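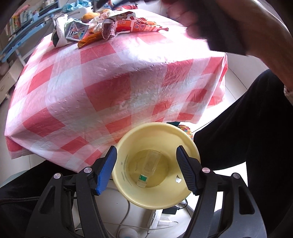

Pui-shan Choi wrote in after the last lecture that her dishwasher has been a household robot since before she was born, and could we please stop talking as if the whole field were still waiting for its first success. Fair. I gave her the point in class and I'll give it to her again in print, with one request: tell me who loads it.

These notes cover the session on chores. They replace the handout from last year, which had a table in it predicting things, and which I would like back if anyone still has a copy.

Week 2: Can machines do the chores yet?

Reading before class: the course pack section on grasping, and the short piece by Wen-hsiung Wu on folding towels. The Wu piece is short because the towel part took him so long.

1. What we mean by a chore

A chore, for this course, is a job that a tired adult can do while thinking about something else. Wiping a table. Emptying a bowl. Getting the bottle out of the bowl first. Sorting what's on the table into things to keep, things to eat and things to throw away. You have done all of these this week, or you live with someone who has.

The definition is a bit mean, because it measures the job by how little it bothers a person. That's deliberate. The jobs that bother us least tend to be the ones that give machines the most trouble, and the jobs we find hard and boast about (long division, chess) were handed over years ago without much fuss. Students in the back row always say they knew this already. Please keep knowing it when we get to the section on sales videos.

2. Three kinds of machine

Closed box machines. The dishwasher, the washing machine, the bread maker. The machine makes its own little world with walls and a door, and everything inside that world is wet or hot on schedule. These work very well. The human carries things in and carries them out, and decides that the wool sweater stays behind.

Single surface machines. Robot vacuums, window cleaners, lawn mowers. They leave the box but they stick to one flat thing and do one job to it. They work well in proportion to how much you have tidied up beforehand. Chia-hao Fang kept a diary of his for the term project two years back and found that he was spending his evenings picking up cables so that the vacuum could have a nice run. He called it having a pet. His grade was good.

Open world machines. Arms, hands, things on wheels with arms on them. These are supposed to deal with whatever is there. The rest of the notes are about this kind, and about the words "supposed to."

3. Why an ordinary table is hard

Take the table in the picture at the top and pretend you've been asked to clear it. Before reading on, write down your plan. Most people write one line.

Now go through it the way a planner has to.

Deciding what is one object. A snack package, crumpled, next to a plastic food container, next to a white plastic bag. To you these come apart by themselves. A vision system has to draw the lines, and a crumpled package has a new outline every time somebody touches it. The bag is worse. A bag has no shape of its own and can have other things in it.

Deciding what is trash. Is the package empty? You'd pick it up and know by the weight, before you had even finished the thought. The machine can do this too if it has been given a force sensor and somebody remembered to use it. It also needs an opinion about bread rolls. A roll on a table may be lunch. I have not yet met a rule for lunch that survived a visit to a real kitchen.

Shiny plastic. A glossy tablecloth throws the light back at the camera, and a depth sensor may report a hole, or a bump, or nothing at all. Wrinkles make it worse. A checkered pattern is a gift if the cloth lies flat, because you can read the geometry off the squares. Once it wrinkles, the squares start telling small lies.

Cloth on top of table. Push a sponge across a bare table and the sponge moves. Push it across a loose cover and the cover may come along, with the bread. People hold the cloth down with the other hand and don't remember doing it. Two hands are a theme of this course.

Liquids. A bowl with a shallow pool in it is a perfectly normal thing, and close to a nightmare. You can't grab it in the middle. If you tilt it you've made a second chore. And a bottle lying in liquid is a bottle that may slip, behind a rim that gets in the way of your fingers on both sides.

Scraps. A bit of paper stuck to the wall of a bowl takes you one fingernail. Two-finger grippers don't have fingernails. There are labs working on this, and I mean them no disrespect when I say that it is the sort of sentence you want to practice before saying it to your relatives.

People. Somebody else is nearly always in the room, with an arm going across the place where your arm was about to go. Humans sort this out with a glance or a grunt. The safe answer for a machine is to stop and wait, and in a family home a machine that stops whenever someone reaches over the table will spend a peaceful life.

4. Two fingers or five

The parallel gripper, two fingers closing toward each other, is still the workhorse, and it gets looked down on by people who have never tried to keep a five-fingered hand in repair. With soft pads on the tips it can pick up a surprising share of what's in a kitchen. Ribbed or rubbery pads help by adding friction, and they give a little, so the aim can be a little off.

What two fingers can't do well is change their grip. You pick up a pen and roll it into writing position without setting it down. A two-finger gripper has to put the pen down, go around and pick it up again, like a person wearing oven mitts. Plenty of chores have a regrip hidden in them. Try to find all of them in the job of opening a bottle. Hsiu-ying Wei's answer in last term's section is still the longest, and I've stopped arguing with the end of it.

5. The shop floor, where it's supposed to be easier

It is easier. Parts arrive in the same tray, facing the same way, under the same lamps, and if they don't, someone is in charge of being annoyed about it.

Our case is the packing line at Sorside, a maker of bathroom fittings, which put in an arm from Otirine to move finished pieces from a belt into cartons. The arm does 3,000 pieces a shift. The one person beside it handles what the arm turns down, and on the day of our class visit that was 58 pieces. Work out the rate before the discussion (it's just under two percent) and then ask whether that is good.

It depends who you ask. The manager was delighted. Fung-ping Chiang, on the line, pointed out that the turned-down pieces don't come evenly. They come in clumps, when a carton is bent or the foam has shifted, and then she has several at once and a belt that keeps moving. Before the arm, her job was dull all day. Now it's dull with bursts. She wasn't against it. She wanted a stool and a slower belt, and she got the stool.

Now carry that rate home. Say a household tidy-up has 169 separate pick-ups in it. At the Sorside rate you'd expect three or so to go wrong. If the three are socks, fine. If one of them is the bowl with the liquid in it, you own a robot and a mop.

6. Watching the videos

We'll watch two clips in class, one from Skutent and one from a home helper project called Tu. Neither company is lying to you. Still, bring these questions:

Is the clip sped up, and does it say so?
Is a person driving it from another room?
How many tries before this one?
Was anything moved between tasks while the camera looked elsewhere?
Who put the dishes there, and how far apart?
What is the tablecloth made of? (There is never a tablecloth. Note this down.)

Being driven by a person isn't cheating, if they say so. A good deal of present work teaches machines from human demonstrations, either by driving the robot or by having people do the job with a gripper held in the hand and a camera on it. The second way is cheaper and goes where people live, mess included. What it teaches is how a person with two fingers would do it. Whether the robot arm can then reach the same places is a separate question, and you should ask it every time.

7. So, yet?

For closed boxes, yes, long ago. For one surface, mostly, with a human tidying ahead. For the shop floor, yes with a stool. For a kitchen table that someone is still using, some tasks on some days, slowly. I would trust a present machine to move the roll. I'd want to be in the room for the bowl.

Pui-shan's dishwasher stays on the list of successes. I've added the loading of it to the list of open problems, next to unloading, which the class voted to be worse.

Homework

Pick one chore you do at home. Do it once at normal speed and once with only the thumb and first finger of one hand, wearing a rubber glove. Write down each place where you had to regrip, use your other hand, lean on something, or give up. One page is plenty. If you break something, say what it was, and tell whoever owns it before you tell me.

The project outline is due in March. Vacuum diaries are accepted again, but only from people who have not got fond of theirs.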